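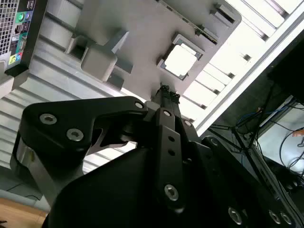 So I finally gave up on the old desktop and moved my whole family tree onto the laptop, which took most of a rainy Wednesday and way more coffee than I'd like to admit. I'd been putting it off since August. Half of my Manríquez notes were sitting in a folder called "new new final" and the other half were in my email. I've lost enough scans over the years that I save everything in 2 places these days – please do the same if you're into this stuff!

Anyway, the big news is Vatberg. I'd always been told that branch came over in 1900, all together, on one boat. Nope! I went through up to 500 pages of parish records (my eyes!!) and the oldest son was still in Fernon long after that, renting a room over a bakery and apparently not paying for it.

The spelling is what kept throwing me off. The clerk had lovely handwriting and no interest at all in vowels, so I've got the same guy down three different ways. I'm going with the one on his marriage record for now.

Next up is Lurneser, on my grandmother's side. If you have anything on them, even just a recipe card with a name on it, leave me a comment.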